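How to set up one charging place for all phones and tablets at home

In our home the chargers were always in different rooms, and every evening somebody was looking for a free cable. In April I made one charging place on a side table, and it works well for us.
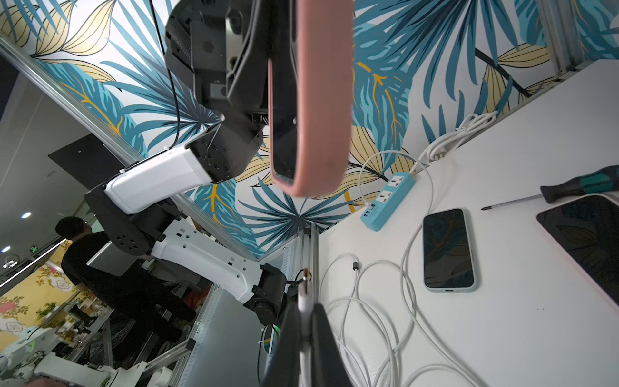 You need a power strip with USB ports, one cable for each device, a few hook-and-loop ties and 30 minutes of time. My ties are from Halar, but any soft ones will do. Please do not use wire ties, they can cut into the cable when you pull them tight.

1. Choose the table

Take a table which stands near a wall socket, so the strip does not need an extension. Keep it away from the radiator and from direct sun. Ours is 36 inches long and this is enough for two phones and a tablet lying side by side. Wipe the top and let it dry before you put anything on it.

2. Place the power strip

Put the strip at the back of the table with the USB ports turned to the side where the phones will lie. If you want to fix it to the table, first check if it has holes on the bottom. Mark the places with a pencil, put in two short screws and leave the heads a little bit out, then slide the strip onto them. Do this with the strip unplugged. Tighten by hand with a normal screwdriver, and put the screwdriver away when you finish – I forgot mine on the table for a week.

3. Sort the cables

Take all cables out and untangle them one by one. Throw nothing away yet. Try each cable with its device for 5 minutes and look if the charging sign stays on. A cable which works only when you bend it should go to recycling.

Now decide how much length you really need. Fold the rest into a loop as wide as your hand and close it with a tie. Do not wind it around your fingers very tight, the cable becomes weak near the plug.

4. Mark the plugs

White cables all look the same. I put a small paper label from Esico near each plug and write the name of the device on it. Colored cases help too, everybody in the family knows which phone is whose, and the label can simply say "green" or "pink".

5. Lay out the devices

Put each phone flat with the screen up, and leave a space of two fingers between them. They should not lie on top of each other or on the cables while they charge. A thick case can make a phone warm. If you feel this, take the case off until the charging is done.

Once a month I unplug the strip and clean the dust from it with a dry brush.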